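4.2 The chair, the bed end and the third state of clothing

Household surveys tend to recognise clothes as clean or dirty. Anyone who has lived in a house will see the difficulty. Between the drawer and the wash there is a large and poorly governed territory, made up of garments worn once, garments tried on and rejected, and jumpers that are fine but have been near an onion. We follow our Kivville respondents in calling these things "halfways".

The diary sheets returned from Kivville and Wumbei recorded 933 halfways over the study period. Of these, 488 were knitwear. The figure surprised us until we looked at our own bedrooms, after which it seemed low. Knitwear is seldom washed after one wearing, it sulks on a hanger, and folding it properly takes a degree of commitment that few people can summon at eleven at night. It therefore spends much of its life on top of something else.

What that something else is varies by town. In Wumbei the favoured surface was a chair, which in several homes had not been sat on within living memory. Respondents continued to list it under seating. In Kivville, where the bedrooms are smaller and the winters are longer, the bed itself did the work, and halfways migrated nightly to the floor and back again each morning. One household described this as "tidying". We coded it as movement.

Colour had some bearing on how long a garment stayed put. Dark and neutral items could remain unclaimed for days, apparently by passing as furnishings. Bright ones were noticed sooner, complained about sooner and, in the Kivville diaries at least, moved sooner, though usually only as far as the next room. Patterned bedding complicates the matter, as a busy blanket will hide almost anything except a strong plain colour (Figure 2). 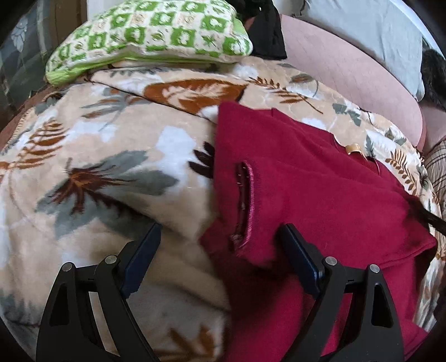
Figure 2. A deep red knit garment on a patterned blanket.

The diaries also asked who was responsible for a halfway once it had been put down. Answers were generous, in that most people were willing to assign the job to somebody else. In shared bedrooms the usual rule was that a garment belonged to its wearer until it touched the other person's side, at which point it became a topic. Two households had drawn up written agreements. Both agreements had since been mislaid, one of them under a cardigan.

We had expected storage to help. The Grulier trial, reported in section 3, supplied participating homes with an open shelf meant only for halfways, and for the first fortnight the shelf was used much as intended. By August it held books, a fan and a quantity of unopened mail, and the clothes had gone back to the chair. The same pattern appears in the earlier Itia pilot, where hooks were fitted instead and were soon occupied by bags. New surfaces seem to be welcomed into the household and then treated like all the others.

A limit of the diary method should be noted here. Respondents filled in their sheets in the evening, when halfways are at their most plentiful and the people recording them are at their least patient. Entries such as "the usual" and "see yesterday" were common, and we have counted each as a single garment, which is almost certainly too kind. Section 4.3 turns to socks, for which no reliable figures could be obtained.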